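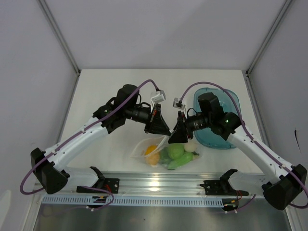 Photo: Ansel Ostrowski

20th September

Export check on the Barkness order, continued. Customer wants 28 fuel pump seals and 40 filter housings, shipped to Datham for aircraft maintenance. Went through the parts list again with the April rules next to it. The seals need a license for that destination. The housings don't, but they share a crate number on the Braseck invoice, so the whole lot is on hold.

Asked Braseck for a split invoice. Their first reply left out the end user – sent it back.
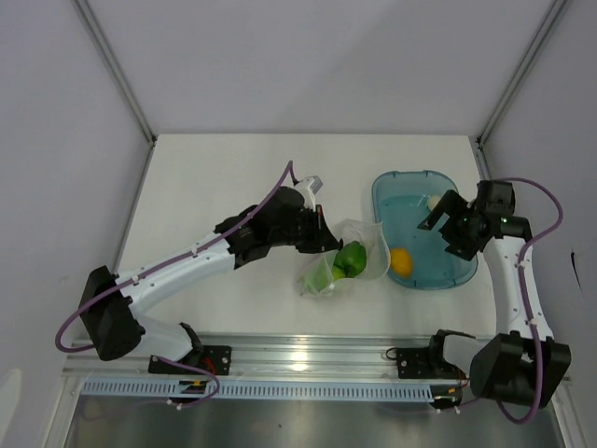
Second reply names Baptiste as the end user and gives a hangar address. Ran both against the restricted list, no match. Saved the result under file 679.

Declared weight is 220 kg. Our scale reads almost the same, so I left the figure alone.

Still open: signed end-use statement, tail numbers for the aircraft, return of the old seals. Don't release the housings until the new invoice is in the folder – Ansel has the stamp.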